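**Budget check before I order: hand-held grippers for garment folding**

**zuranness_lab** wrote:

Hello all. I am planning the equipment for a small project in Sostcombe. We want to teach an arm to fold children's clothes for a second-hand shop. My budget until next May is 1843 euros for everything except the arm itself, which we already have.

My current list:

- two hand-held grippers from Trollell
- one spare set of fingers for each
- a table with a plain light top
- clothes for practice, 89 euros

Is it wise to buy both grippers at once? The seller gives a discount for two, but I am afraid of paying for a thing which then lies in the drawer.

**foldmaster_d** wrote:

Buy two. Folding is a job for two hands, and with one gripper you will collect only half of the motions. We did the opposite and had to pay the shipping twice.

**pale_socket** wrote:

I disagree with the post before. Start with one. With one gripper you can already do pick, place and the last fold of small pieces. The expensive part of our year was the hours of people, and the second gripper was used on 15 mornings in total.

**foldmaster_d** wrote:

For small pieces, maybe. A shirt for an adult is a different story.

**zuranness_lab** wrote:

Our pieces are small, so this argument is interesting for me. I attach what the work looks like at the moment.

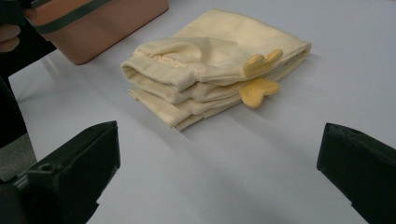

My biggest doubt is the line for clothes. I wrote 89 euros because I thought any cheap package of plain shirts is good enough. Now I am less sure. With the yellow one, the ribbed bands sit one over the other on the left side, and the two heart-like felt-like pieces stick out on the right, so there is much more thickness than in a plain shirt. If the shop sells such clothes, I should practice with such clothes. Does somebody know how many different pieces are enough?

**pale_socket** wrote:

More than you think. We had 172 pieces in the end, and the ones with something sewn on them were still the weak point. Take money from the spare fingers and put it into clothes.

**kettle_and_cam** wrote:

Please do not save on the fingers! We have the Dönmez model and the soft pads are finished after a few weeks of knit fabric. I do not know if Trollell is better in this point. Ask them for the price of the pads alone, because some sellers offer only the complete finger.

And why do you buy clothes at all? Ask the shop to lend you a box and give it back washed.

**zuranness_lab** wrote:

I asked the shop today. They agree to lend, but only the clothes which have waited for over a month. For me this is fine. Trollell answered also: pads alone are possible, minimum order is one bag.

So the new plan is one gripper, one bag of pads, the table, and the 89 euros stay for clothes with difficult details. The second gripper I move to the next budget.

**foldmaster_d** wrote:

You lose the discount. I still think it is a mistake, but it is your money. Ask at least if they keep the price for you until May.

**zuranness_lab** wrote:

Good idea, I will write to them tomorrow.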